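Two Hours at the Enum Open Day
April 14, 2019

The Busley bus lets you off by a fence, and from there it is a long walk to Enum's door, where a man hands you a badge and a cookie. I was visitor 602. The cookie was good.

Upstairs they teach robots by remote control. An operator moves a pair of handles, the arms copy her, and the whole business is recorded so the machine can try it alone later. The project is called Lovo, and it has 4,000 recordings so far, 38 of which our guide described as "pretty." We were allowed three minutes each at the handles. I spent mine approaching a knob the way one approaches a strange dog.

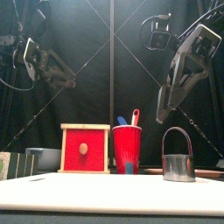 Vol. 3, p. 38

Two arms hang over a white table, with a little wooden box, a red cup of utensils and a metal pail lined up at the back. A child ahead of me did far better than I did and was told so, at length.

Després, who make the handles, had a stall downstairs with brochures and no handles. The next open day is in July. Bring your own lunch, as the cookies are one per badge.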